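To: Stetow Tenants and Owners list
From: Member Services, Dolcombe Mutual
Date: Wednesday, January 17, 2024
Subject: Re: Water damage claims and the new deductible

Dear list members,

Thank you for the questions sent in after the renewal notices went out. The message quoted below raises points that several households have asked us, so the reply is going to the full list.

> Our renewal shows a water damage deductible of $300. The old one
> was lower. We reported a leak under the kitchen sink in November,
> and the claim is still open. Which deductible applies? Also, does
> the policy pay for food and other pantry items, or only for the
> cabinets and floor?

The deductible that applies is the one in force on the date of the loss. A leak that began in November is handled under the policy you held in November, even if payment is made after renewal. The $300 amount applies only to losses that occur on or after your renewal date, as printed on the first page of the policy.

Pantry items are personal property. They are covered under Section 2 if the damage resulted from a sudden leak. Slow seepage over a long period is excluded for both the building and its contents. Where the two are hard to tell apart, the adjuster will ask for the plumber's report. 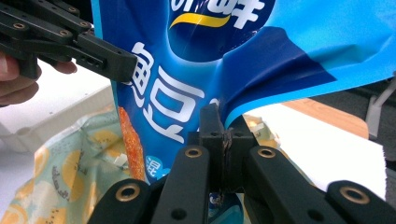

Members do not need receipts for ordinary groceries. A written list with a fair replacement cost for each item is enough, and it should be sent on Form 27. Please do not attach the list to an email without the form, as it will not be matched to your claim.

Owners in the Bangash building should note that the pipes inside shared walls are insured under the association's master policy with Lorkero. Claims for those pipes go to the association office first. Damage to your own cabinets, flooring and belongings still comes to us.

Completed forms must reach us within 28 days of the date on your claim letter. If you need more time, write to us before that period ends and include your claim number. Extensions are granted in writing only.

Questions about an open claim should be sent to Member Services directly and not to this list. The office is in Room 303 of the Dolcombe building.

Sincerely,

Member Services
Dolcombe Mutual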